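How a Hinge Works

A hinge is a joint that lets one part turn while the other part stays still. Doors have them. So do gates, spectacles, pianos, laptop lids and mussels. Most houses contain far more hinges than the people in them would guess.

This page explains what a hinge does, the main kinds of hinge, and why the place where a hinge is fitted matters so much. Words in capital letters are explained in the list at the end.

What does a hinge do?

Think of a loose plank of wood lying on the floor. You can slide it, lift it, spin it round or flip it over. It is free to move in any direction.

Now fix one long edge of the plank to a wall with a hinge. Most of that freedom has gone. The plank cannot slide away or drop to the floor. It can still swing, and the swing always follows the same curved path. Engineers say that the plank now has one DEGREE OF FREEDOM.

The line that the plank swings round is called the AXIS. On a house door the axis is upright and runs down through the hinges. On a piano lid it lies flat. Points close to the axis move a short way when the door swings. Points far from the axis move a long way in the same time. You can test this by watching the handle of a door and then watching the edge nearest the hinges.

The parts of a butt hinge

The most common hinge on a house door is the butt hinge. It has two flat metal plates called leaves. One leaf is screwed to the door and the other is screwed to the door frame. Along the edge of each leaf the metal is rolled into short tubes, called knuckles. The knuckles of one leaf fit into the gaps between the knuckles of the other, like the fingers of two hands laid together. A metal rod, the pin, runs down through all of them.

The pin holds the two leaves together, but the knuckles can still turn round it. If the pin is pulled out, the hinge comes apart. Some hinges are made so that this can be done easily, and a door can then be taken off for painting without undoing any screws.

Hinges without a pin

Not every hinge has a pin. If you bend a piece of card along a crease, the crease is a hinge. The card on each side stays stiff and the thin line between them bends.

Plastic can be made to do the same. The two halves are moulded as one piece, with a very thin strip left between them. This is called a LIVING HINGE. It is common on shampoo bottles and on the small boxes that hold mints. Many living hinges are made of polypropylene, a plastic that can be bent a great many times before it cracks. Some other plastics turn white at the fold and soon snap.

Boxes and lids

A box with a hinged lid has to do two jobs. It must stay shut when it is carried, and it must open without the lid getting in the way.

The first job is usually done by a catch or latch on the side opposite the hinge. This is the best place for it. The further the catch is from the axis, the less force it needs to hold the lid down. A catch fitted close to the hinge would need to be much stronger to do the same work.

The second job depends on how far the lid can turn. A lid that stops when it is upright may fall shut again if it is knocked. A lid that goes past upright will rest in the open position under its own weight.

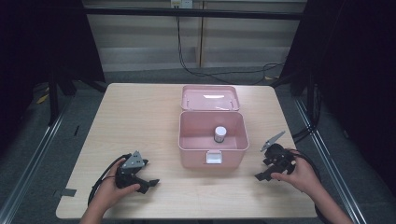

A pink plastic box with its lid open. The small white latch is on the front wall.

Some lids are fitted with a STAY. This is an arm or a cord that stops the lid from going too far back. Toy chests often have a stay that also slows the lid as it closes, to protect fingers.

Why are door handles far from the hinges?

Try this with a door that is not locked. Ask an adult first, and keep your fingers away from the gap at the hinges.

1. Open the door halfway.
2. Push it shut slowly with one finger near the handle.
3. Open it halfway again.
4. Push it with one finger at a point a hand's width from the hinges.

The second push is much harder. The door weighs the same both times. What has changed is the distance between your finger and the axis. A push far from the axis has a greater turning effect than the same push close to it. This turning effect is called a MOMENT.

To work out a moment, multiply the force by its distance from the axis. A push of 2 newtons at a distance of 1 metre gives a moment of 2 newton metres. To get the same moment at half a metre, you would have to push with a force of 4 newtons. (These sums are for a push at right angles to the door.)

Case study: the lock gates at Neroda

A canal lock has large gates that turn on an upright axis, so a lock gate is a kind of door. The gates at Neroda are opened by hand. Each one has a long wooden beam fixed across the top, and the beam sticks out over the towpath. A person leans on the end of the beam and walks backwards. The end of the beam is a long way from the axis, so one person can move a very heavy gate, provided that the water is level on both sides.

The lock keeper, Tullio Marchetti, oils the top fittings every Thursday in the boating season. He writes each oiling in a notebook, and the last entry for September was number 131. The bottom of the gate turns on an iron pin that sits in a cup under the water. It cannot be oiled in place and is checked when the lock is drained.

Why do hinges squeak?

When a hinge turns, the metal of the knuckles rubs against the pin. If the surfaces are dry or rusty, they stick for a moment, then slip, then stick again. This happens many times a second. It makes the metal shake, and the shaking reaches your ears as a squeak. Oil forms a thin layer between the surfaces, and they slide smoothly.

Hinges in nature

Your elbow is often called a hinge joint. It bends and straightens the arm in one direction. A mussel has a hinge along one edge of its shell, with a springy band that pushes the two halves apart. The mussel uses muscles to pull them shut.

Words used on this page

AXIS: the line that something turns round.
DEGREE OF FREEDOM: one separate way in which an object is able to move.
LIVING HINGE: a thin, bendy strip joining two stiffer parts made from the same piece of material.
MOMENT: the turning effect of a force.
STAY: an arm or cord that limits how far a lid or window can open.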